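Wulline: a word list of kitchen terms

README

Wulline holds 2,174 English names for household goods, each with a short definition and a region tag. Nivaldo Damasceno compiled the first version from shop catalogs and mail-in surveys. I took it over in September and trust it less than he did.

What the tags are worth

The region tags come from 600 survey replies, mostly from people who like filling in surveys. Anyone planning to draw a dialect map from that should think again. The colander/strainer split is the worst case. Imero, the older list we merged in, says the two words differ by region. I doubt it. Plenty of people use both, and catalogs pick whichever sells.

The entry for "colander" now reads "a bowl with many small holes, for draining food." The old one said "round metal bowl," which leaves out pale green oval ones with a see-through look.

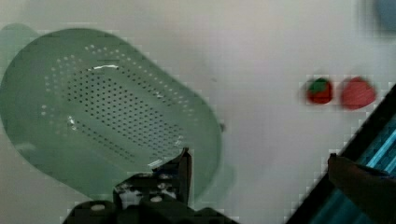

Files

terms.csv: one term per row, 7 columns
regions.csv: tags, with reply counts
dropped.txt: terms I couldn't trace to a source

Known problems

Version 2 still has duplicate spellings. The Wickramasinghe spelling rules were supposed to catch them and missed "draining board" and "drainboard" entirely. Definitions marked T came from Trundilus and have not been checked.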